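My marine electronics dealer sent me the new Pruvex chartplotter flyer again. Third time. Fine, I read it. Thread, for anyone else with a boat and a small budget.

1/ The headline is a rebate "up to $1,000." To get the whole thing you have to buy the biggest display, the radar, the sonar module and the audio unit together, on one invoice, from one dealer. I have a 19 foot center console. Where is the radar going, my hat?

2/ Buy just the small display, which is what most of us would buy, and the rebate drops to $30. On a prepaid card. That you mail in for. With the original UPC cut off the box, so good luck returning it afterward.

3/ Has anybody here gotten a mail-in rebate from them without calling? Asking for real. Gunther Hagedorn at my marina got his, but he kept copies of everything and called twice.

4/ Now the "one screen runs everything" claim. Read the compatibility list, not the brochure. Full audio control works on the current displays. On the older ones you get volume and mute. Same logo on the box, same word "compatible."

5/ I asked the dealer which software version you need for full control. He said "the latest." I asked which one that was. He said he'd get back to me. That was in March.

6/ People keep telling me a Bluetooth stereo is a Bluetooth stereo. Maybe on the couch. With a T-top, two outboards and a phone in a dry bag, mine drops out every time I walk to the bow. I'd like to see one spec sheet that gives range on an actual boat. 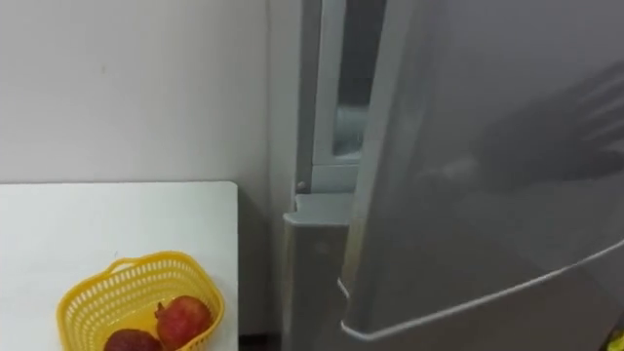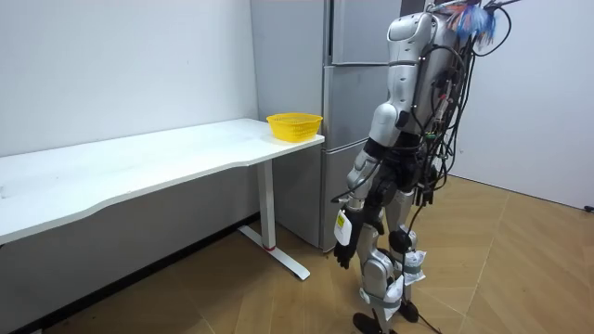 7/ Back to the flyer. "Waterproof" is in big letters and the rating is in tiny letters, and the rating is for the front of the unit once it's flush mounted with the gasket in. The back of it is your problem. If your console is open underneath like mine, that's where the spray goes.

8/ Mervyn Lightfoot replied to my last thread that I'm being unfair and his has been trouble free. Mervyn, yours is inside a pilothouse. I'm happy for you.

9/ Network cables. Not in the box. The display ships with a power cord and a bracket. The cable that connects it to the audio unit is sold separately, in lengths that are always a bit short or way too long. Price those before you decide it's a deal.

10/ Same with the charts. The card in the box is a base map. It'll show you there's a coast. If you want depth contours you can fish by, that's another card or a subscription, and the rebate doesn't touch either one.

11/ Carola Tiedemann asked what I'd buy instead. Probably last year's display, new in box, from whoever is clearing them out, plus a plain marine stereo with knobs. Knobs work with wet hands. I have yet to meet a touchscreen I can say that about.

12/ Yes, I know, you can lock the touchscreen and use the buttons. The small model doesn't have the buttons. Page 5 of the manual, which you can download before you buy, and you should.

13/ Somebody also asked about the Nudari transducer bundle. Haven't run one. The ad shows a fish arch so clean it looks drawn. I'll believe it when I see a recording from someone who paid for theirs, in dirty water, at more than idle speed.

14/ To be fair to Pruvex, the screen is bright. I stood in front of the demo unit at the Lornalcombe show and could read it with polarized glasses on, turned sideways too, and my current one goes black when you do that. Credit for that. It was under a tent though.

15/ If you do go for it: check the postmark deadline and not just the purchase deadline, they're different. Make sure the model number on the invoice matches the form exactly, dashes and all. Hagos Negussie had his bounced over a missing suffix and the dealer had to reissue the invoice.

16/ Also ask if the dealer will just match the rebate at the register. Mine said no. The one across the bay said "let me see," so I'm driving over there with the flyer and I'll post what he says.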